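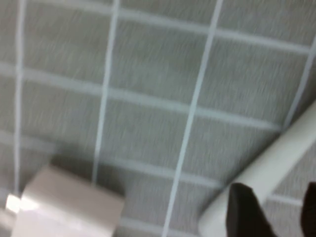
Slide 1. Wrist camera, arm moving fast. Leave it up while people sit down.

Speaker notes -- Rultia desk tidy kit, 20 minutes plus questions

Open quick. Who I am, Oyelaran workshop, we buy our own kit, Jindau did not pay for this. Say that early, someone always asks.

What you get from them: one arm, gripper, wrist camera, a fixed camera for the side, and the software on a monthly plan. Price is 3000 for the hardware. Software 300 a year after the first month. Do NOT get into the shipping story, it eats five minutes.

The pitch on the box is "show it 30 times and it learns your table." Read that line out loud, slowly. Then say what we did -- small stuff, an orange container, put things away. Same job all through September.

Point out the streaks on slide 1. Default speed is too high for the camera. Lower it on the first day, setting is under Motion, not under Camera were you'd expect it.
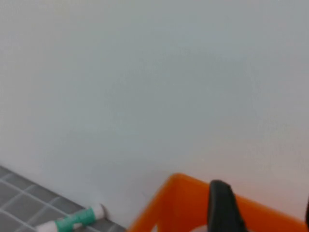
Slide 2. Wrist view by the wall, small tube on the floor side, orange container lower right.

Talk about edges here. Things close to a wall are the hard part for any gripper with fingers this fat. Manual says keep items a hand's width clear. Fine for a demo, real tables aren't like that. We trained with stuff near the wall on purpose. Took over 30 tries before I'd call it useful.

Wrist view alone does not see much of the container. Say: budget for both cameras, the cheap bundle only has one, skip it. 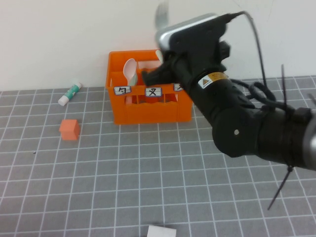 Brositard wrote back when we sent them our notes, and their view was that the side camera matters less than we make out, that they ran the cheap bundle for a whole season and only missed it when the bins had dividers.

Fair point, give it to them. Ours has dividers so we disagree. Move on.

Cable -- look at that loop near the joint. Kit ships with ties but no guide for routing. Check slack with the arm at full reach before you run anyhting. Spare ties: buy a bag.

If time is short skip to slide 4 now.

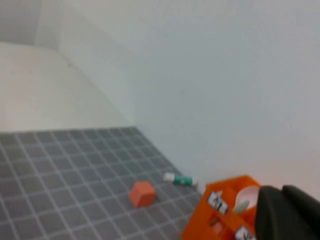 Slide 4: Would we buy it again

Yes for teaching and small labs. No for anybody who wants it working by lunch.

Good: gripper, wrist camera mount, support answers email.
Bad: speed defaults, cable guide missing, the 30 claim.

Cube and glue stick are a decent starter pair, one boxy, one that can roll. Tell them to try both before they train on their own things.

Ask for questions. Price sheet is on the back table, take one.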